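Wastberg Tableware Hire: Frequently Asked Questions

What comes in a place setting?
One plate, one cup, a fork and a spoon. Knives are hired separately, as many of our orders are for soup lunches and children's parties.

Can I choose the colours?
Yes, as long as we have enough of one colour on the shelf. Plates and cups come in greens and blues. If you don't mind a mix, write "any" on the order form.

Do you supply trays?
Each setting can be hired with a tray. A plate and a cup fit side by side with a bit of room to spare. The cup goes behind the plate, where a sleeve is less likely to catch it. Cutlery can go on the table. 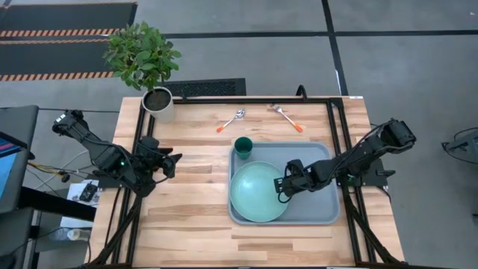 Is the orange-handled cutlery dishwasher safe?
Our Temba forks and spoons can go in the top rack on a normal wash. Please don't leave them to soak overnight.

Do I have to wash everything before it goes back?
Scrape and rinse is enough. We wash it all again at Jistengate.

What is the smallest order?
8 settings. The largest we can do in one colour is 87.

How long can I keep it?
The standard hire is 3 days, counting the day you collect. Returns are taken until 5 pm.

What if something gets broken or lost?
Tell us when you bring the rest back. We charge the replacement price shown on your order form. Chips on the underside of a plate are not charged.

Who do I ask about a large order?
Merike Stankevičius handles anything over 33 settings. Use the contact form and put "large order" in the subject line.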